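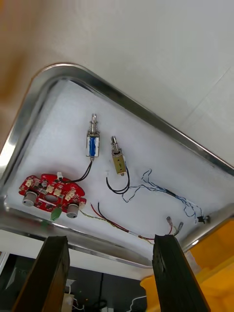 Kitting rules for robot cells

2 min read

Kitting rules are the shop-level standards for how a robot cell picks loose parts out of bins and lays them in a shared tray. Most shops write their own. The best known set is the Drovenmont sheet, now in revision 5, first written for small electronics and later picked up by Orkaveo and Juneck.

Bins and wear

Bins are checked at the start of every shift. Scratches by themselves are not a reject — cracks are, and so is any warping at the rim. Glossy yellow plastic like the bin wall here, with fine white scuffs crossing in the glare, stays in service under the sheet. Glare matters more for vision than for wear. Tyagi cells log it seperately.

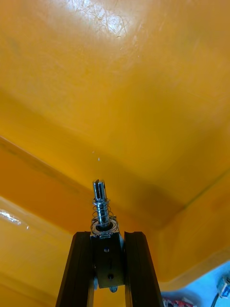
Layout

One kind of part per bin is the older rule. Revision 5 relaxed it: two small parts may share a bin if they lie apart. Bins go either side, tray between, nothing stacked over the rim. The usual form has four bins, two to a side, the round red board on its own in one and the wire harness on its own in another. Tray lined, and empty before the first pick. Grippers start over the bins, open, holding nothing.

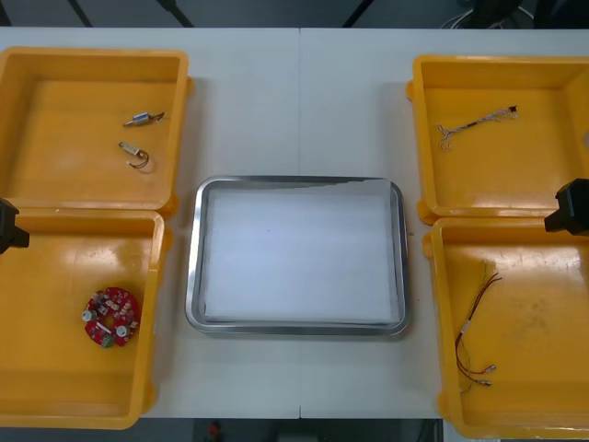
Limits

Tray life is capped at 700 kits before the lining is replaced. Juneck uses 436, no reason given in thier notes. Leads must not hang over the tray edge. Connectors last, always.

Clearance — fingertips stop short of the bin floor unless a pick is under way. Slow approach inside the walls.
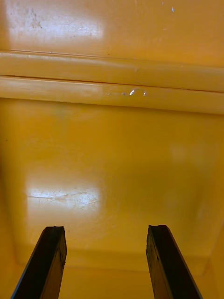
See also

Bin labeling. Tray linings. Shift checks.

Last updated: September

Contact | © Drovenmont Shop Reference | Back to top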